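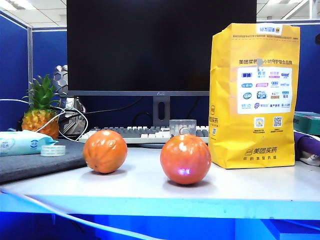

Notebook, farm support payments, September

Wednesday, start 9.10

Picked up the payment register again where I left it. The district office sent the full list of holdings in the Vultard valley that were due the pre-sowing grant this season. 3,209 lines in the file. Saved the untouched copy under raw and worked on a second one.

First job was matching the register to the land records. The register goes by the name of the landholder and the land records go by plot, so one person with three plots turns up three times in one and once in the other. Matched on the holder number first, then on name and village for whatever was left. 62 lines would not match on either. Went through them by hand before lunch. Most are spelling, or a father's name entered in place of the son's after the land was passed on. Put those in a separate sheet with a note against each so that Győző Antal can check them with the village offices. Please don't merge them back in until he has.

The tenants are still the main gap. The grant goes to whoever holds the title, and anyone who rents the field doesn't appear in the register at all. In our spring interviews we had people farming rented land who paid for their own seed and fertiliser and saw none of the money. A few said the owner had knocked something off the rent. Others said the rent went up once the grant was announced. We can't say anything about how common either of these is from the register, only from the interviews, and the draft must keep the two apart. The second section at present runs them together. To be rewritten.
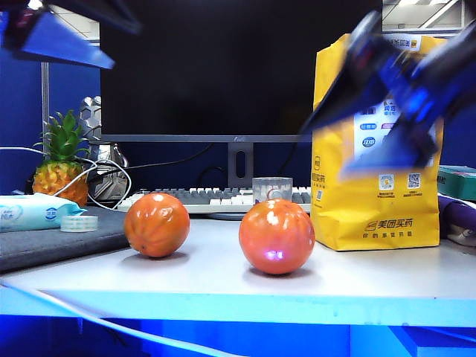 Payment dates next. The rule is that the money should reach the account before sowing, which for maize in the valley means before the first good rain. I took the date the bank credited the account, not the date the office signed it off. The two differ, and the last draft used the sign-off date, which makes the scheme look quicker than it was for the farmer. Changed it throughout and noted it at the top of the sheet.

The upper villages were paid later than the lower ones. Don't know why yet. Could be the bank branch, could be the order in which the office worked through the lists. Asked the branch by email at 11.40, nothing back so far.

Seed prices: Wiveo sent their dealer price list for the season, but it is per bag and they changed the bag size part way through. Converted everything to price per kilo. Two dealers had no bag size written down, left blank. Zheng sell the fertiliser mix most people named in the interviews and their list was straightforward. I have not used the Nenance figures, as they cover irrigated land only and hardly anyone in our group has water.

Afternoon. Set up the second round of interviews. We want 60 households, half owners and half tenants, spread over the upper and lower villages. The tenants will have to be found by asking, as there is no list to draw from. Győző thinks the milk collection points are the best place to start, early, before people go out to the fields. Fine by me.

Changes to the question sheet:
Question on what the grant was spent on now comes before the question on debts. Last time people went quiet after debts.
Added: did you know the amount before you bought seed?
Added, for tenants: is the rent agreed for one season or longer, and is it written down?
Took out the question on crop insurance. It took ages and the answers were no use to us.

Still to do
Chase the bank branch.
Redo the table by size of holding with the corrected dates.
Print the new question sheets, both languages.
Ask the district office whether holders who gave the money back are still in the register or have been taken out.

Stopped 17.20. The working copy is in the shared folder, version 2.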